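**Trarell opens hand-guided teaching program for kitchen and storage tasks**

GRANDEL, 11th April – Trarell, a company that prepares training material for household and service robots, today announced that its hand-guided teaching program, Billa, is open to outside partners. In this program a person shows the task with a pair of hand-held grippers, and the recorded movements are used later to train a robot that has similar fingers.

The first set of tasks in Billa is about loading and unloading cabinets and refrigerators. It was chosen after discussions with customers, who told us that reaching into a deep, dark space is still one of the most difficult things for their machines. Bottles stand close to a rail, cans roll to the back, and a door that is open takes away half of the room for the arm.

Trarell started the work in November with one station. There are now four stations in the hall at Grandel, and about 3000 demonstrations have been recorded and checked. Each demonstration is one complete task, from the first reach until the hands come back to the start position.

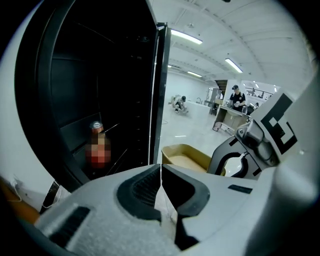 *The hand-held gripper during a cabinet task at the Grandel hall, with a tray in front of the fingers and a bottle on the lower shelf.*

The grippers are worn on the hand and forearm. The operator can feel when an object is touched and can correct the grip immediately, the same way as with a kitchen tool. Black-and-white markers are fixed on each gripper, and the position of both hands is calculated from them.

"We tried the remote control first, and we still use it for heavy objects," said Mutua Masanja, head of demonstrations at Trarell. "But for a tray or a can, the person with the joystick is slow and becomes tired. When the same person holds the gripper, he does the movement as he does it at home. For us this was a big difference in quality, more than in speed."

Remote control stays as a part of the program. In this mode the operator moves a robot arm from a desk and watches the work on a screen. Partners can order both kinds of recordings for the same task, so that their engineers can compare them. The file format is the same for both.

**Two hands, one task**

Many tasks in Billa need two hands that do different things. One hand keeps a tray level, and the other one reaches into the cabinet, or holds the door. According to the team, this coordination is hard to write as a program, but it is simple to show. The operators are asked to work at a normal pace and not to repeat a movement only because it was not elegant. Small corrections are kept in the recording, as the robot will also need to make them.
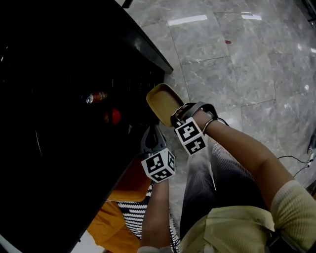

*Both grippers at the open cabinet: a shallow tray in the right one, and a can and a round red item deep inside.*

New operators receive three days of training before their recordings are counted. On the first day they work only with empty trays. After this they practice with cans, bottles and round objects, and on the last day they do a full series under the eyes of an experienced colleague. Recordings with a lost marker or a dropped object are labeled and stored separately – some partners ask especially for them.

**Software and availability**

Checking and labeling are done with Yin, a software tool which Trarell developed for its own use. Yin shows the path of the left and the right hand on one time line and marks the moments when the fingers close and open. From today it is included in the program without extra cost.

Partners may choose from the existing tasks or send a description of their own task together with the objects. The smallest order is 200 demonstrations of one task. Partners who have their own gripper design can ask for an adapted hand-held version, and the delivery time for this is agreed in each case.

"Our customers do not need to explain to us how their robot works inside," Mr. Masanja said. "They should tell us what it must pick up and where it must put it. Then we show it, many times, with our hands."

**About Trarell**

Trarell records and prepares demonstrations of manual work for companies and laboratories that train robots. Its recording hall and its operator training are in Grandel.

Requests for sample recordings and for visits to the hall can be sent to the Billa program office at Trarell, Grandel.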